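Rolarbridge Supper Club: Report to the Jiltar Fund
2020-02-29

Dear Iqra Afridi,

Thank you again for your patience over the winter, and for the kind note you sent after the pipes froze. We are now well into the second half of the grant, and I am happy to say the suppers have found their feet. Since November we have served 196 meals to older neighbors, most of whom live alone, and our waiting list is down to two people, both of whom have been offered a seat for next month.

Emiko Yagi has taken over the menus and brought a great deal of good sense with her (and a very fine leek soup). Her husband Osamu drives the van on supper nights, which has made all the difference to our guests out past the canal, who used to depend on a bus that stops running before dessert.

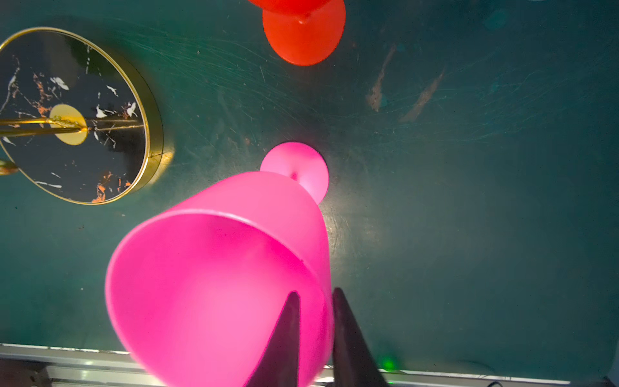 Spending on tableware came in $60 under what we had planned, and with your permission we would like to move that money over to fuel for the van. We chose plastic this time, after losing so many glasses last year, and I did worry that it would feel like a picnic. Well, the bright pink wine glasses have been a great hit! Colin Garside says he won't drink his elderflower out of anything else, and a stem is easier for some hands than a wide tumbler.

The one thing still behind is the telephone circle. Yiğit Dönmez has eight callers signed up, but we need a quieter evening to train them, and the hall is booked solid until spring. He will write to you separately once he has a date.

Do come and eat with us if you are ever over this way. We sit down at six, and there is always room for one more.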